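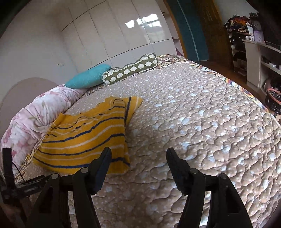 The Hetstead Ra fabric steamer is supplied partly assembled and must be set up, filled and flushed before it is used on any household textile. This section covers that first set-up and the correct treatment of the two classes of material most often steamed in the home: flat cloth and quilted goods. The two should not be treated alike. The striped mustard-yellow cloth is a flat piece with small creases at its upper left and can be treated under the instructions for flat cloth, while the quilted bedspread it lies on has a raised, wavy relief and comes under the separate instructions for quilted goods. A cloth of the first kind should be lifted off the bed before steaming and hung or laid on a suitable board.

Section 6. Set-up and First Use

Read Section 5 (Electrical Safety) before proceeding. Keep these instructions with the appliance and pass them on to any later owner.

6.1 Choosing a location

Place the base unit on a hard, level floor within reach of a grounded wall outlet. Do not place it on carpet, on a bed or on an upholstered seat. The hose must be able to rise from the base to the working height without a sharp bend at any point.

Allow free space on all sides of the base. The ventilation slots at the rear must not face a curtain. In rooms with low ceilings, check that the fully extended pole clears any light fixture.

NOTE: Steam adds moisture to the room. Open a window or run an exhaust fan during long sessions, especially in the cooler months.

6.2 Assembling the pole and hose

1. Remove the base unit, the pole sections, the hose, the steam head and the accessory pouch from the carton. Retain the carton until the appliance has been tested.

2. Loosen the collar at the rear of the base and insert the wide end of the lower pole section. Tighten the collar by hand only.

3. Release each pole clip, extend the pole to the desired height and close the clips again. A clip that is fully closed lies flat against the pole.

4. Fit the hanger bracket to the top of the pole. The arrow on the bracket faces forward.

5. Push the free end of the hose onto the steam outlet and turn it clockwise until it clicks. Pull gently to confirm that it is locked.

6. Rest the steam head in its cradle on the hanger bracket.

CAUTION: Never operate the appliance with the hose unlocked. Escaping steam can cause severe burns.

6.3 Filling the tank

The tank may be filled with ordinary tap water in most districts. Where the water is hard, a mixture of equal parts tap water and distilled water is recommended. The test strip in the accessory pouch shows whether the local supply should be regarded as hard.

1. Confirm that the appliance is unplugged.

2. Lift the tank straight up by its handle and carry it to the sink.

3. Turn the tank over, unscrew the cap and fill to the upper line. Do not fill beyond the line.

4. Replace the cap firmly. Turn the tank upright over the sink and check for drips.

5. Lower the tank onto the base until it sits level.

Do not add starch, perfume, fabric softener, vinegar or any descaling product to the tank for general use. Damage caused by additives is not covered by the warranty. Descaling is a separate procedure and is described in Section 8.

6.4 Flushing the system

A new appliance may hold traces of manufacturing residue in the boiler and hose. These are harmless but can mark pale fabric, and the system must therefore be flushed before the steam head is brought near any textile.

1. Plug the appliance in and set the dial to High.

2. Wait until the indicator changes from amber to green.

3. Hold the steam head over an empty sink or bucket, facing away from the body, and release steam for 7 minutes. Water drops and a slight odor are normal during this time.

4. Turn the dial to Off, unplug the appliance and allow it to cool.

5. Empty the tank and refill it with fresh water.

The flush should be repeated if the appliance has been left unused for an extended period, or if the tank has been stored with water in it.

WARNING: The steam head remains hot after the appliance is switched off. Keep children and pets away until it has cooled completely.

We use cookies to improve your experience on our website and to remember your language settings. By continuing to browse you agree to our Cookie Policy. Accept | Manage preferences

6.5 Before steaming any textile

Examine the care label. If the label carries a crossed-out iron with steam lines, the item must not be steamed. If there is no label, test a hidden area such as an inside hem and let it dry fully before going further.

Items should be clean before they are steamed. Heat can set stains that would otherwise wash out, and this applies in particular to grease, tea and most sauces. Shake the item well or brush it to remove dust, hair and crumbs.

Color fastness is of particular concern where dark and light areas meet, as in stripes and checks. Press a damp white cloth against the darker area for a short time. If any color transfers, do not steam the item. Consult a professional cleaner.

6.6 Flat cloth

This group includes table covers, throws, unlined curtains, pillowcases and similar single-layer pieces.

1. Hang the item from the bracket clips, or lay it face down on a padded board. Avoid working on a made bed, where steam passes through the cloth and dampens the bedding beneath.

2. Smooth the item by hand so that the edges run as straight as the cut of the cloth allows.

3. Set the dial to Medium.

4. Hold the lower edge with the heat glove supplied and draw it down with light tension.

5. Move the steam head slowly from top to bottom. The head may touch cotton and linen. For synthetic fabric, keep it slightly away from the surface.

6. Treat stubborn creases from the reverse side, then smooth them with the gloved hand.

7. Leave the item to hang until it is dry to the touch before folding it or putting it away.

NOTE: Borders and hems are often thicker than the main panel and may need a second pass. If a hem has puckered in the wash, steam it on its own and pull it gently along its length while it is warm.

6.7 Quilted and padded goods

Quilted goods consist of an outer layer, a filling and a backing, held together by stitching. Steam can refresh them between washings, but they hold moisture far longer than flat cloth and should be treated with restraint.

1. Remove the item from the bed where possible and hang it over a rail or a wide banister. A very large bedspread may be treated in parts over the back of two chairs.

2. Set the dial to Low.

3. Fit the bristle brush attachment. It holds the steam head away from the fabric and prevents the raised areas from being pressed flat.

4. Pass the head lightly over the surface, following the direction of the stitching. Do not stop in one place.

5. Turn the item over and treat the backing in the same manner.

6. Allow the item to air for at least 8 hours before returning it to the bed. In damp weather a longer period may be required – feel the filling between two fingers at the thickest point to be certain.

CAUTION: Do not press down on quilted fabric with the bare steam head. Flattened filling may not recover, and stitching can be weakened by repeated pressure at high temperature.

Down and feather fillings should be steamed only if the care label expressly permits it. Wool fillings should not be steamed at all.

6.8 Ending a session

1. Turn the dial to Off and unplug the appliance.

2. Return the steam head to its cradle and raise the hose so that any remaining water runs back to the base.

3. When the appliance has cooled, remove the tank and empty it.

4. Open the drain plug under the base and let the boiler empty into a shallow tray. Close the plug firmly.

5. Wipe the base with a soft dry cloth. Do not use solvents or scouring powder.

Store the appliance upright in a dry place, protected from frost. The hose should hang freely and should not be wound around the pole.

6.9 Common questions during first use

The indicator stays amber. Check that the tank is seated level on the base. If the indicator has not turned green after a reasonable wait, unplug the appliance and contact the service desk.

Water drips from the steam head. The hose has probably been held in a loop below the level of the base. Lift the head until the hose is straight, let the water run back and continue.

The hose gurgles. A small amount of noise is normal. Loud or continuous gurgling is treated in the same way as dripping.

The steam is weak on High. Switch off, allow the appliance to cool and check the water level. In hard-water districts, reduced output is usually a sign that descaling is due.

White specks appear on dark fabric. Stop at once. Brush the specks away when the fabric is dry, then descale the appliance before further use.

6.10 Service and spare parts

Replacement brushes, clips, gloves and tank caps may be ordered from the Clutstead parts counter. The bristle brush is listed as part 87. Please state the serial number found under the base with every order.

Repairs must be carried out by an authorized service point. Opening the base housing voids the warranty. Written inquiries may be addressed to Ro-un Sun, Customer Service, Hetstead Household Appliances, Prirnengate. Corrections to this guide should be sent to So-yul Gil, Technical Publications, at the same address.

Section text revised 26 August 2020.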